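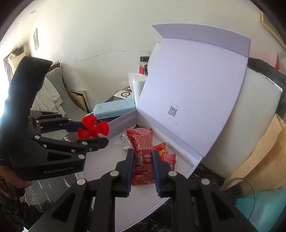

*Gift box, left gripper on the propeller, right gripper on a snack packet.*

May, 14:20. Fault log, left hand tool, two-handed unpacking task.

Symptom: finger opening on the left tool reads wider than it is. First noticed in replay on the Eler arm pair. The left fingers stopped short of the propeller hub, and the part was never lifted. Right side replayed normally on the packets.

Checked the recordings before touching the hardware. Left opening at full close should read zero. It reads zero at the start of a session and drifts up to 3 mm by the end. Out of 100 episodes, 25 are over our limit, all of them from the second half of the batch. The right tool stays inside the limit throughout.

Bench test, 15:05:

- Cycled the left tool 40 times by hand, no object. Drift 0.4 mm.
- Cycled it 40 times on the propeller. Drift 1.9 mm.
- Swapped the encoder cable with the one from the right tool. No change.
- Re-zeroed in software. Reading correct, then drifted again under load.

So the fault follows load and leaves the cable out of it. Opened the housing. The set screw on the encoder coupling was backed off and the coupling slipped on the shaft under a hard squeeze. No threadlocker on it that I could find. Tarcísio Furtado has the spare coupling from the Tuden order, but the old one is not worn, so I kept it.

Cleaned the screw, applied threadlocker, tightened, left it to cure. Will repeat the loaded test tomorrow morning before anyone records with it.

Safety note. During replay the left arm closed on air and kept going toward the box lid. Zimix did not raise a grasp failure, as its check uses the same opening value that was wrong. I hit the stop by hand. Until the check also looks at motor current, replay of this task runs at reduced speed with one person on the stop button.

Data: the 25 bad episodes are moved to the Eze quarantine folder. Do not correct them with an offset, the drift is not linear. The other 75 stay in for now.

Open:

- Add a closed-finger zero check at the start and end of every session.
- Inspect the set screw on the right tool.
- Ask Tarcísio when the left tool was last opened. The service sheet has no entry.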